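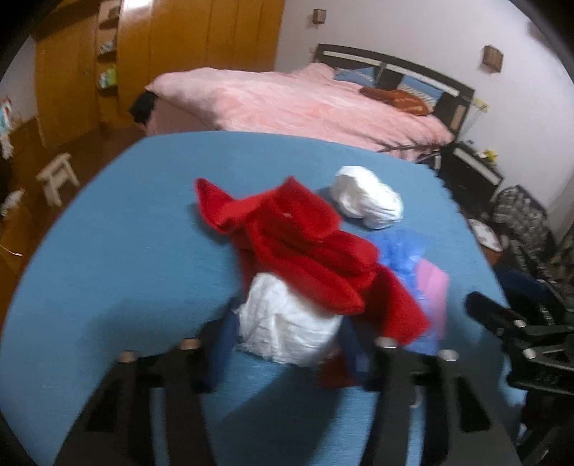

지난 호에 신약 허가 일정을 다뤘더니 돈 얘기도 좀 해달라는 메일이 꽤 왔어요. 그래서 이번엔 바이오 업계의 마일스톤 계약 이야기를 해볼게요. 마침 Clomdale이 Trukach의 피부질환 후보물질을 들여오기로 했다는 소식이 나와서 타이밍도 딱 좋고요!

기사 제목은 다들 "2277억 원 규모 기술이전"이었죠. 저도 처음엔 우와 했는데, 공시를 열어보니 계약금은 84억 원이에요. 나머지는 전부 임상 2상 진입, 3상 첫 환자 투약, 허가 신청, 판매 목표 달성 같은 단계마다 나눠 받는 돈이고, 중간에 개발이 멈추면 그 뒤의 금액은 그냥 사라집니다. 그러니까 Trukach 통장에 지금 들어오는 건 84억 원뿐이에요. 물론 직원이 67명인 회사한테 적은 돈은 절대 아니지만요.

제가 이 업계에 처음 들어왔을 때 사수였던 Rosemarie Kleinschmidt 님은 계약 기사를 보면 무조건 계약금 비율부터 계산하셨어요. 비율이 높으면 사는 쪽이 그만큼 확신이 있다는 뜻이고, 낮으면 일단 발만 담가본다는 뜻으로 읽으라고요. 이번 건은 4%가 채 안 됩니다. 아직 전임상 단계 물질이라 낮은 편인 게 이상하진 않은데, 그래도 저라면 제목만 보고 들뜨지는 않을 것 같아요.

제가 더 재미있게 본 건 반환 조항이에요. Clomdale이 18개월 안에 임상 신청을 하지 않으면 권리가 Trukach로 돌아가고, 그때까지 쌓인 데이터도 같이 넘겨줘야 해요. 파는 쪽에 꽤 유리한 조건이죠. 예전에 Vogler가 후보물질을 넘겼다가 몇 년 동안 서랍 속에 묶여버린 일이 있었잖아요. (그때 담당하셨던 분들 지금도 그 얘기만 나오면 한숨부터 쉬세요.) 그 뒤로 작은 회사들이 이 조항을 점점 세게 요구하는 분위기예요.

로열티도 궁금하실 텐데 공시에는 "순매출액에 따른 단계별 경상기술료"라고만 적혀 있어요. Trukach 사업개발팀의 Jaanus Ramanauskas 님께 살짝 여쭤봤더니 숫자는 말할 수 없다면서 "한 자릿수는 아니에요"라고만 하시더라고요. 음, 그럼 두 자릿수라는 얘기인데… 판매까지 간다는 전제가 붙으니 너무 앞서가진 않을게요.

독자 Theda Schmieder 님이 보내주신 질문도 하나 답할게요. 계약금은 받자마자 매출로 잡히느냐고 물으셨는데, 계약마다 달라요. 권리만 넘기고 할 일이 끝나면 한 번에 잡기도 하고, 공동연구나 기술 지원 의무가 남아 있으면 그 기간에 나눠서 잡기도 해요. 이번 계약에는 제조공정 이전 지원이 들어 있어서 저는 나눠 잡는 쪽으로 보고 있는데, 4월에 나올 분기보고서 주석을 봐야 확실해질 것 같아요.

다음 호에서는 Onville이 생산 시설을 인수한 건을 들여다보려고 해요. 인수가가 300억 원인데 부채를 누가 떠안는지가 자료마다 조금씩 달라서 지금 열심히 대조하는 중입니다. 혹시 이쪽 사정을 아시는 분은 이 메일에 그대로 답장 주세요. 이름은 안 밝힐게요!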